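1st August
By Awasthi

Fruit Waste in Shared Student Kitchens

This report covers a project carried out between May and the end of July in Latgate, a residence with six shared kitchens. I wanted to find out how much fresh fruit students throw away, which kinds go first, and whether a change in storage would make a difference.

Most of the sources I read for the background section deal with family households. Students shop differently. They buy small amounts, often on the way home, and they share a fridge with people whose timetables don't match their own. Food gets pushed to the back and forgotten. In Latgate each resident has one shelf and one cupboard, and the cupboards sit above the stove, where it gets warm.

Method

Residents were asked to put spoiled fruit in a separate green bin for seven weeks. I weighed the bins every second morning and wrote down what was in them. For the first half of the project nothing else was changed. After that, two of the kitchens were given a fruit bowl on the bench and a short notice about which fruit to keep in the fridge and which to leave out. The other kitchens carried on as before.

I also handed out a short survey. It asked where people kept their fruit, how often they shopped, and what they did with fruit that had gone soft.

Results

The green bins took in almost 3,000 grams a week across the building. Bananas made up the largest share by weight, though part of that is peel, which I could not always separate from whole fruit. Stone fruit and berries came next. Apples hardly appeared.

In the kitchens with a bowl on the bench, the weekly weight dropped after the change. It also dropped a little in the others — exams were over by then and fewer people were home — so I can't put all of the difference down to the bowls. Survey answers suggest that people ate fruit they could see and forgot fruit kept in bags.

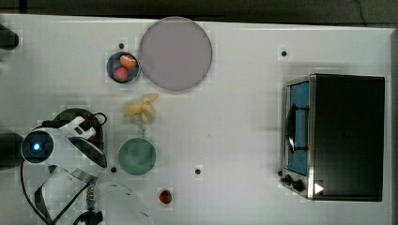
Should bananas be kept in the same bowl as other fruit?

It depends on how soon the fruit will be eaten. Bananas give off ethylene as they ripen, and this speeds up ripening in peaches and apricots stored close by. Berries belong in the fridge in any case.

Limits

The bins relied on residents remembering to use them, and some fruit surely went in the general rubbish. If I repeated the work at Kiltska, the larger residence across the road, I would start earlier in the year and weigh peel separately.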